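2020-01-22, handheld gripper, house rules (again)

Spent most of the morning going back over the handling rules Sioned and I drafted in November, and wow, some of them did not survive contact with a real table. Rule 2 said "grasp at the center of the object." Fine for a box! Try it on a remote or anything slim with buttons and you've got a pad sitting right on the keypad. So it now reads: pads on the broad faces, below any buttons, and keep indicator lights uncovered if the object has one. Emrys wants "where possible" tacked on the end. I said no, we'll argue Friday.

Also changed the hold rule. Squeeze only until it stops slipping, then pause before you lift (I keep forgetting the pause, and Gwawr keeps catching me).

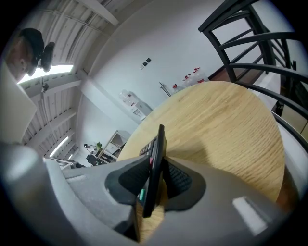 The other thing that's been bugging me is thin stuff held on edge. Trefor's draft treats it as a bad grasp and throws the whole take out. I'd keep it, as long as the operator meant to do it and says so in the log. People hold things on edge all the time, come on. What I would toss is any take where you re-grip in midair and don't write it down. We had 56 takes up for review from the Brindow batch and 4 got pulled for exactly that, two of them mine, ugh.

Stuff that stays as it was: check both pads before every block, nobody reaches into the workspace while the jaws are closing, and if you drop something you finish the take and mark it dropped. No quiet do-overs!! Iestyn asked if that covers a drop onto the table from a couple of inches up. Yes it does.

Still open: do we wipe the pads between objects or between blocks? Hopkin's sheet says objects, ours says blocks. Need to ask Sioned where ours came from. And rule 7 still says "left operator," no clue what we meant by that.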